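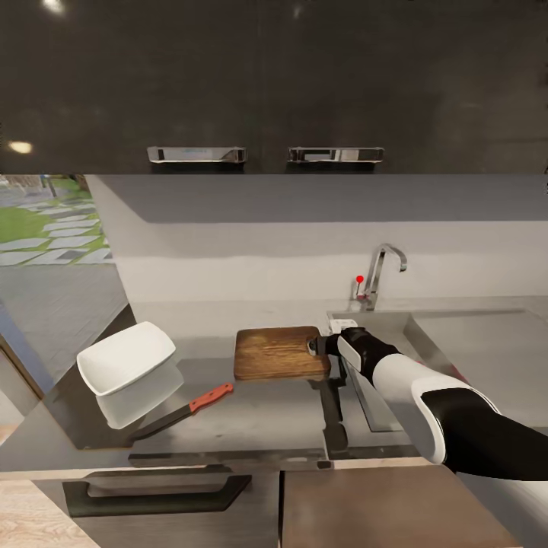 September, 7.40 am. Oil finish trials, Trillow bench. Big night for the linseed mix! I left the four test pieces on the rack at close and came in early because I couldn't wait to see them, and piece 3 has a glow on it I haven't managed before. The job is still the Plumthorpe order, serving boards in a brown timber, and what I'm chasing is a warm brown with the darker grain lines left readable, like the cutting board on the dark grey counter, without that syrupy look we got from the first tin. Piece 3 is very nearly there. Sanded to 300, wiped down, one thin coat, rag off after 13 minutes. Piece 1 had the same oil but I stopped at 200 and it drank the lot and went muddy at the end grain. So the extra sanding matters a great deal more than I'd guessed, and I'm delighted, sanding is cheap.

Tried the wax paste from Niazi over half of piece 4. Lovely smell, buffs up fast, grabs every fingerprint. Might be better with the softer cloth (blue bin, not the ones by the sink, those shed).

Pale timber next. I want to know if the same mix turns oak orange, and whether the knots come up darker than the field around them. My hunch is to cut the first coat with more citrus solvent and go lighter on the rag.

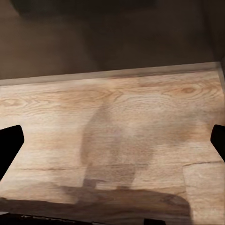

Farzana Talpur reckons I should leave the solvent alone and wet the surface first, let it dry, then knock the raised fibres back before any oil goes near it. She did a whole tabletop for Posance that way and the colour stayed even right across. Fair enough, I'll run both side by side, water on the left half, no water on the right, and label them properly this time.
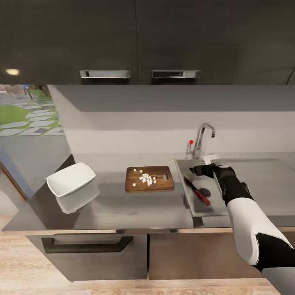 Same oil, same rag time for both halves, so the only difference is the wetting. If the left half wins I'll redo piece 1 as well, it has nothing to lose. Need more 300 paper, we're down to the last sheet. Rafia, if you're in before me tomorrow, please don't move the rack, the far end gets the sun and I want to see what that does to the colour by lunch. Rags are hung flat outside to dry.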